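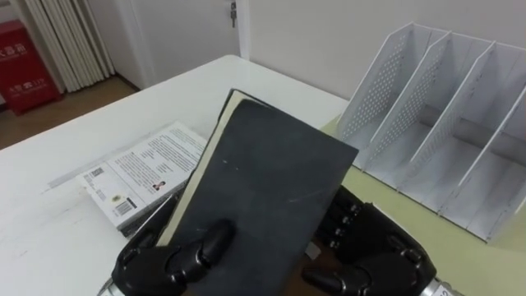
When I reached the owner of the Cullen Street bookshop in Estthorpe by phone, she had just made a pot of tea and warned me that she tends to go on a bit. I told her I had all afternoon, which was nearly true, and we were off.

Her reading club, which met in the back of the shop until this spring, has been spending the summer with short story collections. I wondered how that came about, as so many clubs stick to novels.

"Oh, we were worn out," she said, laughing. "In May we finished a family saga, 894 pages of it, and I love a long book, I really do, but two of our members had stopped speaking over the ending. So I said, let's read something we can finish in an evening!"

The club has 36 members, most of whom now join by video, and they vote on everything. Their current pick is the Uzor Reader, a paperback anthology of stories set in river towns, and she had plenty to say about it (I'll admit I ordered a copy before we hung up).

"There's one about a ferry clerk who writes letters for other people, and I had to put it down and walk around the yard. It's maybe six pages long. I don't know how you do that in six pages."

We talked for a good while about reading order. She goes straight through, first story to last, and gets a little cross with people who skip around. "Somebody sat down and put those in order," she told me. "It's like eating the pie first. Well, I've done that too."

I asked about the Vollivell Prize, whose list for story collections comes out this fall. She reads as many of the entries as she can get hold of, and this year there were 73 of them. She hasn't picked a favorite, or wouldn't tell me, but she hopes a small press gets a look in.

And after the stories? The club votes again next month, and a few members are already asking for another saga.

"I'll vote against it," she said, "and then I'll read every page and cry at the wedding."

28 August 2020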